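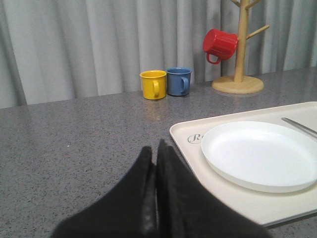 Two mugs is plenty, wrote one of the first people to answer our call-out for tea station ideas, and if you need a third you should be going out for a coffee instead. We've had replies longer and shorter than that one since we asked how people set up a brew at home, but it's the one that got pinned above my desk, and it more or less decided what we're launching in December.

4 min read

STILTTHORPE HOMEWARES OPENS THE SMALL BENCH, A RANGE FOR KITCHENS WITH NO ROOM TO SPARE

So, hello from Stiltthorpe! I run the shop, I write these releases, and I'm also the person who answers the phone, so if you ring with a question after reading this you'll get the same voice again (sorry in advance, I talk a lot).

The Small Bench is a collection of everyday bits for people who make their cuppa on whatever strip of benchtop is left over once the toaster and the dish rack have claimed theirs. We asked our mailing list what they'd keep if they could only keep a little, and 2476 of you wrote back. I read every one, mostly at the kitchen table after tea, and some of them twice. Thank you, truly, even to the person who sent four paragraphs on teaspoons.

What came through loud and clear was colour. People are living with grey: grey stone, grey curtains, grey splashbacks, the whole lot. Lovely and calm, easy to wipe down, but a bit of a gloomy Melbourne morning if you leave it at that. One bright mug does more for a grey bench than a fresh coat of paint on the wall behind it, and it costs a good deal less. Put a yellow one next to a dusty blue one and the pair of them look like they've been friends for years.

That's why the mugs in The Small Bench are sold in twos and in odd colours. You choose both. We won't sell you a matching set, although a few of you have tried to talk me round. Straight sides, a plain loop handle, a rolled rim, and small enough that two will sit side by side at the back without pushing the kettle off its spot.

The other thing you asked for, over and over, was a tray. I was a bit surprised by that! I'd always thought of trays as something your nan brought out for visitors, but the letters made a good case. A tray gives the tea things an edge. You can lift the whole business off to wipe underneath, the sugar stays on its own side, and when you need the bench for rolling pastry the lot goes on top of the fridge in one trip.
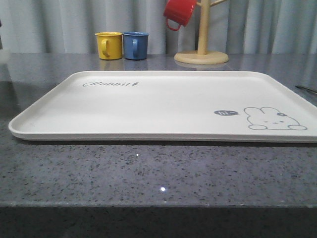

I'm fussy about the lip on a tray. It should be shallow, so you can get a cloth into the corners and slide a mug off without tipping it, but there has to be enough of it to stop a runaway spoon. Rounded corners too, please, for anyone who has ever caught a hip on a square one. And I've come right around to a bit of silliness on the surface. A rabbit saying "hi~" at six in the morning is about as much conversation as I can manage before the kettle boils.

Pale trays look best on speckled stone, in my opinion. A dark one disappears and then you go and put your elbow in it. If your benchtop is a plain white, go the other way and try our sage or our mustard.

The Small Bench will be in the Stiltthorpe shop and on the shelves at Skurgate from December, with our friends at Nakajima taking the mugs only. Cudelness will have the trays a little later, once their new shelving is up. There are some 15 pieces in the first lot, and I've kept the prices where I'd be happy to pay them myself, which my accountant has views on.

We're also putting a bench out the front of the shop for the opening week, set up like a proper home kitchen, and you're welcome to come in and shuffle things about until you find a combination you like. Bring your own favourite mug if you want to see how it sits with ours. The kettle will be on from 10 am, there'll be Anzac biscuits until they run out, and kids can draw a design for next year's tray on the butcher's paper by the till.

For stockist enquiries, samples or a chat about teaspoons, phone the shop or pop in. We close for lunch at one, but knock if you can see me through the window.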